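The Last Reader

The feed for Morkine stopped on a Thursday night. Shigeru Chiba noticed at breakfast, when the little number next to the folder stayed at zero.

He had followed the blog for 13 years. It was written by a man who signed himself Troltside and who posted once a day, usually before six in the morning. The posts were short. He wrote about his bus route, the price of plums, a neighbor's fence, and the software he used to write the posts. On a good day three people left comments. Shigeru was often one of them.

He clicked refresh and went to work.

At work he looked after mail servers for a company that sold flooring. It was a quiet job in summer. He checked the disk space, restarted a service that had hung, and answered a question from the front office about a password. At lunch he opened the reader again. It had new posts from the cycling blog and the woman in Oregon who repaired radios. The Morkine folder still said zero.

He tried the address in a browser. The page came up with a gray box that said the account had been suspended.

That evening he wrote to the host, a small outfit called Shojaei. He got an automatic reply with a ticket number and a promise to answer within 2 business days. He wrote to Troltside, too, at the address on the contact page, which he still had in an old message. The mail came back in less than a minute.

"Maybe he just quit," his sister said on the phone. "People quit."

"He would have said so."

"Would he?"

Shigeru thought about it. Troltside had once written four paragraphs to announce that he was changing the color of his links.

"Yes," he said. "He would."

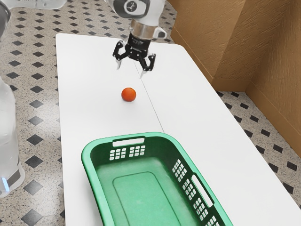
After supper he opened the folder where the reader kept its files. The program was called Stirik, and it was so old that its website was gone as well. He had never moved to anything newer because it did one thing he liked. It kept a copy of every post it had ever fetched, on his own disk, and it didn't throw anything out unless he told it to. He had never told it to.

The file for Morkine was large and took a while to open. He scrolled down past the plums and the fence. It went back to the first spring. He wrote a short script to split the file into separate pages, one for each post, with the date at the top. It failed the first time on a post with a Greek letter in the title. He fixed that and ran it again, and it went through.

There were more than 1000 posts from the first three years alone. He had forgotten most of them. He read one about a lost glove, and one about a hospital waiting room that he remembered well, because he had written a long comment under it and then deleted the comment before sending it. The feed had never carried comments, so nothing anyone had said was in the file. He was sorry about that.

He went to bed late and slept badly.

On Saturday he rented some space from a different host and put the pages up. He kept the layout plain. At the top he wrote:

July 11, 2020. This is a copy of Morkine, saved from the feed. I am a reader, and I didn't write any of it. If you are Troltside, please write to me and I will hand it over or take it down, whichever you want.

He put his own email address under that, read it through twice, and took out the word "please." Then he put it back.

He told the woman in Oregon, who had been on Morkine's list of links for years. She posted a line about it under a long piece on tuning coils. By dinner the new site had been visited around 30 times, and he guessed that a good part of those visits were his own.

Nothing came on Sunday. On Monday Shojaei answered the ticket. They could not discuss a customer's account with a third party. They hoped this had resolved his issue, and would he care to rate the service? He closed the window without rating it.

The message came on Wednesday, while he was waiting for a backup to finish. The sender's name was one he didn't know. He nearly sent it to the junk folder.

It said:

Somebody at Radio Repair told me where to look. The card on my hosting account expired and the notices were going to an inbox I haven't opened since my wife was alive. By the time I called them they had wiped it. I didn't have a copy. I thought I did, but it was two months' worth and a lot of pictures of the bus.

I have been reading since six this morning. I see you kept the glove.

You can leave it where it is for now. I would like to know how to post to it, if that isn't a lot of trouble. I am not good with new systems, as you may remember. There's something I have been meaning to say about the fence.

Shigeru read it standing up, though his chair was right behind him. The backup finished and he didn't look at it. After a while he sat down and began to type out the steps. He numbered them. He started with how to log in, and left a space for the password, and wrote that he would send that part separately.

Then he went back up to the top and typed "Good morning," although it was past three.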